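2019-06-28
By the course staff, Transport Operations

Handout 6: Platform length, dwell time and train capacity

These notes go with the second half of the unit on rail capacity. Read them before the problem session. The line used throughout is the Triltivport to Bayram route, with stops at Wullance and Toltell.

1. What limits a line

The number of passengers a line can carry in an hour depends on how many trains run and how many people fit on each one. Running more trains needs spare room in the signaling. Running longer trains needs platforms, sidings and power supply to match. On the Triltivport route the signals are already close to full use in the morning peak, so the timetable study in May looked only at longer trains.

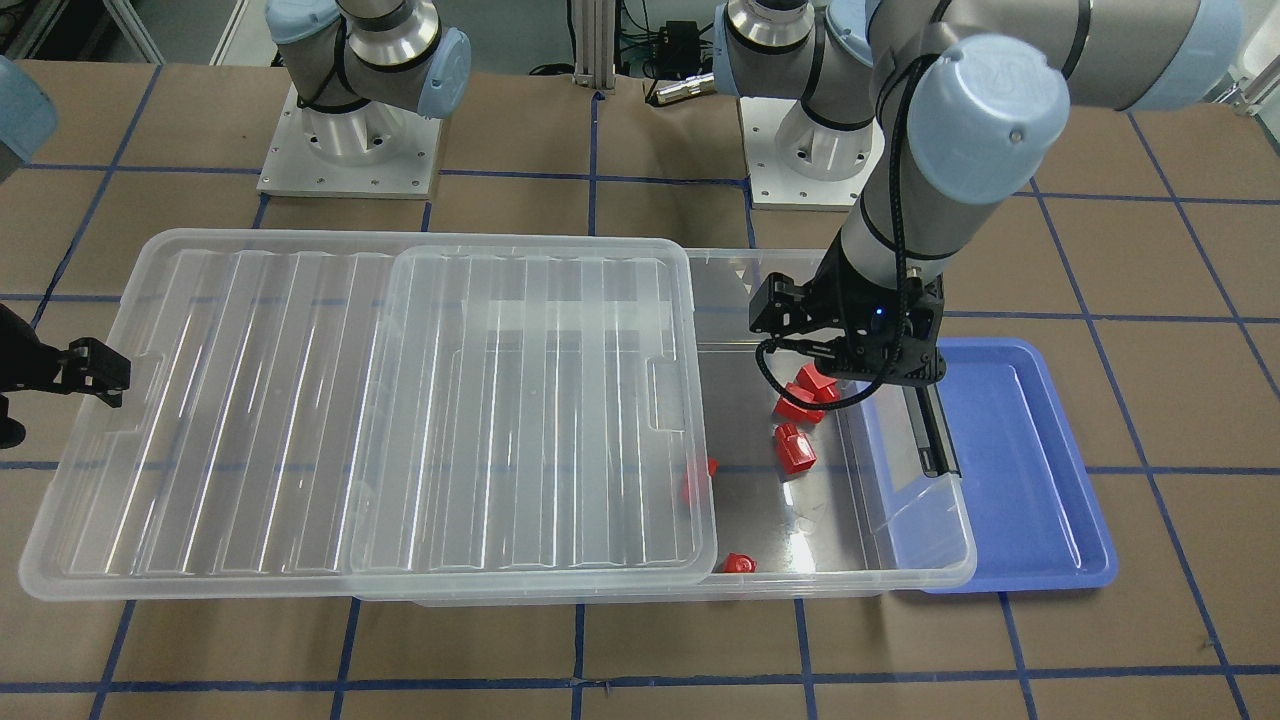 2. Platform length

A platform has to cover every door that will open, plus a margin for where the driver stops. The platform at Toltell is 181 meters long. Extending it at the Bayram end would mean moving a signal and a set of points. The other end is next to a road bridge.

If a train is longer than the platform, the rear doors can be kept locked. This is called selective door opening. It saves building work, but passengers in the rear cars must walk forward, and the stop takes longer.

3. Dwell time

Dwell time is measured from wheels stopped to wheels moving. It includes:

- door opening
- passengers getting off and on
- door closing and the departure check

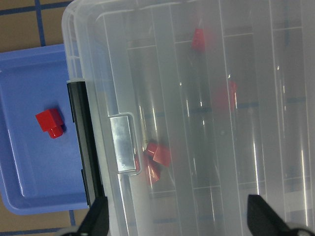
4. Working out peak capacity

Multiply the seats and standing spaces per train by the trains per hour. Suppose a train on this route holds 413 passengers and the platform handles four trains an hour. That gives 1,652 passengers an hour in one direction. If the forecast demand is 2000, the line is short by 348 places.

Adding 2 cars to each train may close the gap, depending on the layout inside. Remember that loads are uneven. At Wullance the stairs are at one end of the platform, so the front cars fill first and the rear cars leave with empty seats.
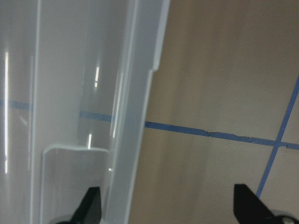 A capacity figure for the whole train can therefore look fine while the front two cars are overcrowded. In your answers, give the total first and then say how you expect the load to be spread along the train.

For the problem session, redo the section 4 calculation with five trains an hour, and bring your working on paper.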